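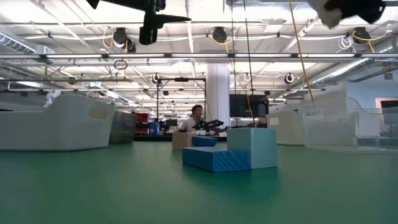 About us

Jevamard writes the software that sits between a camera and a gripper. Perception, planning, and the tooling you need when either of them goes wrong. We don't build arms. We don't sell arms. Bring your own and we'll talk to it, most likely.

Started by Gitau Nyamweya and one other engineer in a borrowed room, with a desktop PC that overheated. Now 19 of us, still mostly engineers, in one big open workspace with the desks at one end and the test tables at the other. Noisy on a Tuesday, when everybody wants the same table.

What we make

Fleltivov – our planner. Takes a goal (blue block in the bin, say) and works out the moves, then works them out again when the block isn't where it should be. Replans 10 times a second on an ordinary workstation. Handles two arms over one table without them arguing about who goes first.

Gavrilă – perception. Finds objects, guesses their pose, and tells the planner how sure it is. That last bit took longest. Clear plastic is still the hard one, frosted plastic isn't much better, and we'd sooner say so here than have you find out on your own site.

Wurklow – logging and replay. Every run is kept: camera streams, joint positions, what the planner wanted and what it got. Scrub back to the bad moment, change a setting, run it again in simulation. Started as an internal tool, customers saw it over our shoulders and asked for it.

How we work

On real tables with cheap things on them. Foam blocks, cardboard boxes, plastic bins. If a grasp only works in simulation it doesnt ship. Every release gets nearly 6 hours on hardware before anyone outside sees it, and whoever wrote the change sits with it for the first part.

Releases go out monthly. The April one brought calibration down to a single command, which support had been asking for since forever.

Who we work with

9 customers at the moment, mainly warehouses and small manufacturers, plus a couple of university labs. Most come to us with an arm already bolted down and a demo that worked once. Fine by us.

Jobs

Usually looking for people who like C++ and don't mind cabling. Controls background a plus, no degree needed. Send us somthing you've built and a few lines on what broke. Gitau reads all of them himself, replies can take a week or two.

Visitors welcome most afternoons from 2pm – email first please, the door buzzer is unreliable.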